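Equipment Planning Meeting - Minutes

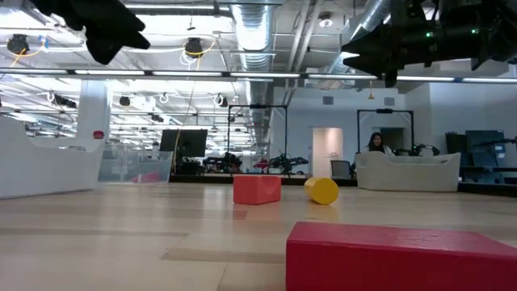

Page last changed: 13 Jan 2020

Chair: Aldo Caputo
Apologies: none

1. Previous minutes
Accepted with one correction. The Brerkov quote was for grippers only and did not include mounting plates.

2. Second-year equipment budget
Aldo tabled the revised sheet. The carry-over from last year is $3,271, which has to be spent or released by the end of August. Everything below is to come out of that amount or wait for the next round.

3. Gripper fingers
The two-arm stations go through fingers faster than was budgeted. Tralteck has quoted $1,501 for 16 replacement pairs, freight included. Cocco came in cheaper per pair but will not hold the price past the end of the month and could not confirm the fit on the older arms. Agreed to go with Tralteck. The pointed style stays as the standard for block work. A wider finger was raised for cylinders lying on their side and will be looked at separately - no money against it for now.
Action: Aldo to raise the order.

4. Bins and work pieces
The white plastic bins are adequate and will not be replaced. Request for a second lot of coloured blocks approved, to be bought out of petty cash. The scooped shapes are the ones most often missing at pack-up. Stations are to stop borrowing from one another until the new lot has been labelled.

5. Tabletops
Discussion about the glossy tops. Coloured pieces reflect in the surface and the people labelling the recordings would like a matt finish. Skomby can supply matt overlays cut to size. Some members felt the reflections should be kept on at least part of the floor, as customers' benches will not all be matt. No decision. A sample overlay is to be tried on one table before any quote is accepted.
Action: Aldo to ask Skomby for a sample.

6. Overhead cabling
Yellow leads are still looped at the ceiling units and one hangs down near the monitor. The electrician's price for fixed drops has not arrived. Held over.

7. Spare arm
Proposal to buy a spare arm to cover breakdowns. Not affordable from the carry-over. To go into the next full budget with a record of hours lost, station by station. Station leads to start keeping that record now - a line in the shift book is enough.

8. Other business
The Cocco representative has asked to visit. Agreed, provided it does not fall on a changeover day.

Next meeting to be set once the Tralteck delivery date is known.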